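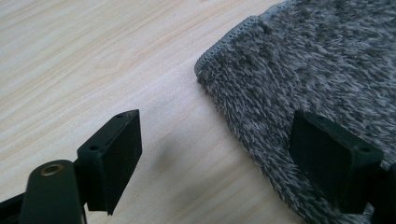
Figure 7. Gripper pads open, with a grey towel on the table.

7. Planning and ordering grippers

Complete this section before placing an order with Marchetti or another approved supplier. Prices were last reviewed on 4 March 2019.

1. List the materials to be handled at each Cluta station. Enter soft goods, such as towels, separately from rigid items.

2. Allow one gripper per operator and one spare for every 19 in service.

3. Order finger pads in pairs. Check the screw hole spacing against the drawing in Appendix B – pads from the earlier Vekside series do not fit.

4. Set aside 500 per station for pads, screws and bushings in the first year. Enter this sum under consumables.

5. Allow 28 working days for delivery. Orders for use in April must reach the Burkberg office before the end of the preceding month.

Note: Tables are not included in the station price. Existing tables may be used if they are level and stable.

Caution: Do not approve a bulk order until one gripper has been tried on every material listed in step 1. Opened pad sets cannot be returned.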